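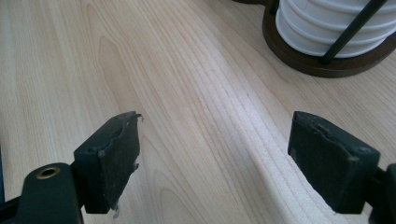
4. What readers do when the narrator can't be trusted with the clues

4.1 The books and the people who read them

I came to haunted detective novels as a fan, and I should say so before I start throwing numbers about. By a haunted detective novel I mean one in which whoever is telling the story shares their head with a ghost, or thinks they do, and in which there's also a proper crime to be solved. Plenty of ghost stories have a murder in them somewhere, but if the reader was never given a fair shot at working it out I left the book on the shelf. That rule cost me some favourites (one of them has the best séance I've ever read, and it hurt to put it back).

The list came to 143 novels in the end. Most were found through the catalogue of the Skustov imprint, which has been putting this stuff out in cheap paperback for years, and the rest came from reading threads on the Pasura forum, where people are very happy to tell you what you've missed. I read all of them. Some I read twice, mostly on trains.

For the reading groups I asked for people who liked crime fiction and didn't mind a ghost, and 30 said yes. They met in the upstairs room of the Torres library, in small groups, for sessions of 90 minutes. Each group got the same short novel, a first-person one, split into four chunks, and talked about each chunk before being handed the next. I wrote everything down and then went through it comment by comment, which gave me 1102 remarks to sort. I'd recommend a comfier chair than mine.

4.2 Memory gaps as fair play

My hunch going in was that readers would feel cheated by blackouts. The old complaint about amnesia in a mystery is that it lets the author hide anything at all: the narrator wakes up with mud on his boots and we're supposed to gasp. I've grumbled about it myself in print.

The groups mostly disagreed with me! What they minded was a gap that came without warning. If the narrator lost an evening in chapter two, and then another in chapter five, readers began treating the gaps as places to look. They went back and checked what time the pub shut. They noticed who was kind to him the next morning. One reader said the missing hours were the only part of the book she trusted, as the ghost hadn't had a chance to tidy them up, and I've pinched that thought shamelessly for the next section.

Where a gap turned up late and did a lot of work all at once, the mood in the room soured. There was a particular sort of sigh. I coded it as "withdrawal", although what it sounded like was somebody closing a laptop on a bad film.

4.3 Is the ghost a witness or a sidekick?

This was the question that split people, and I don't think my sorting scheme quite does it justice. Some readers took the ghost as a witness, a person with facts about the past who might be lying, forgetful or sulking. Others took it as a sidekick, there for company and the odd joke, and they didn't test anything it said. The second lot were caught out far more often by the ending. They also seemed to enjoy it more, at least while they were in the room, and several asked whether there was a sequel.

It matters for how these books get written. A writer who wants the ghost to plant a false clue needs the reader to be a bit fond of it. In the Skustov titles this is usually done through bickering. The ghost complains about modern tea, the narrator tells it to pipe down, and by the time it mentions the locked boathouse you've stopped checking. It's a cheap trick and I fall for it every time.

I did wonder whether reading on a screen made a difference. A few of the group used the Troltex app at home and could search the text, so in theory they could line up everything the ghost had ever said. In practice they didn't bother until the last chunk. Paper readers flicked back more. I wouldn't hang much on this, given how few people we're talking about, and I didn't set the study up to test it.

4.4 Things I'd do differently

The novel I chose was funny, and I think that tilted things. A grimmer book might well have pushed more readers towards the witness view, simply by giving them less reason to like the ghost. I'd also want to follow people past the final page. The talk carried on down the stairs and out to the bus stop, and some of the sharpest remarks about the ending were made there, with my notebook already in my bag. None of those are in the count.

The November groups had read a little more in the genre than the earlier ones, and I didn't spot that until I was sorting. Their remarks are marked separately in the appendix so that anyone who wants to leave them out can do so. The pattern in 4.2 holds either way. The split in 4.3 gets slightly wider with them in.

Figure 4. Dark green gripper fingers, open, with a light wooden tabletop between them.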